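Reading time: 3 minutes

Soft pads or hard fingertips for pulling straps and zipper tags?

I am setting up a small arm for a packing bench at our workshop in Sodaddale. The job is to open soft bags, look inside and take out what is there. I have two sets of fingertips for the same parallel gripper. The first set is hard plastic, flat, with a thin rubber sheet glued on the face. The second set has curved soft pads which give way when they close.

With boxes I see no difference between them. With thin things, like a ribbon, a tag or a bag strap, the hard set slides off very often, and if I raise the force the motor becomes warm and the controller stops with an error. I have not yet tried the soft set in a serious way, as changing the tips means I must calibrate the wrist camera again.

Is it worth the trouble? And is the wrist camera good enough to see whether the strap is held, or do I need a second camera from the side? My budget is not large.

Posted by bench_sodaddale

Frans Nijs

Yes, I would change to the soft pads. I had the same doubt in September, and I tested both types with the same arm, the same speed and the same closing force. I made 363 pulls on straps and ribbons with the soft pads and kept the strap to the end of the movement in 317 of them. With the hard tips I stopped early, because it was clear to me that I was wasting my evening.

The pad must be able to bend around the strap. A flat tip touches only where it is perfectly parallel, and a cheap gripper is never perfectly parallel. Please check also that your strap lies in the middle of the pad. Near the upper lip the pad is weaker and it rolls away.

About the camera: for me the wrist view is enough for this task, but you must mount it so that both pads are visible when closed. I attach one view from my own bench, so you can judge how much you would see.
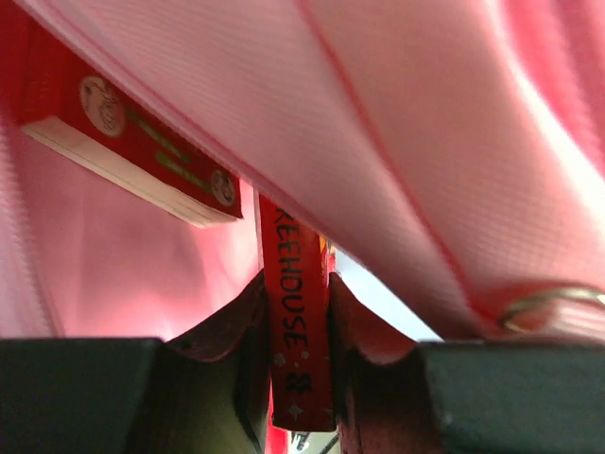

Wrist camera view, soft pads closed on a printed red strap, pink bag behind.

You will notice that the strap and the two pads are easy to find, and the fabric is the difficult part. Where light comes through the pink it goes nearly to white, and an automatic exposure will jump when the arm turns. I use fixed exposure now. The red box is also a risk for you if you search for the strap by color only, so I would use the shape too.

For the calibration, print a stiff card and keep it at the bench. After changing the tips I repeat it from 4 positions of the arm and it does not take long.

grijper_b

Soft ones. Had the Bendberg tips, they wear out fast but they are OK.

Skotemwood_lab

I agree partly with Frans. The soft pads are better on straps, but they are worse if you must place the thing down exactly, because the object can turn a little between the pads. If your bench does both jobs, consider keeping one hard finger and one soft. It looks strange and it works well enough for us.

I do not agree on the camera. From the wrist you cannot see well how much strap is behind the pads, and a tag can be held only by its edge. A simple side camera helped us more than any new gripper. Try first without it, and buy it if you still lose tags.

Related items
Wrist camera loses focus at short distance
Sala controller stops when gripper force is high
Which glue for silicone pads on printed fingers?
Fixed or automatic exposure for pick and place
Calibrating again after a tool change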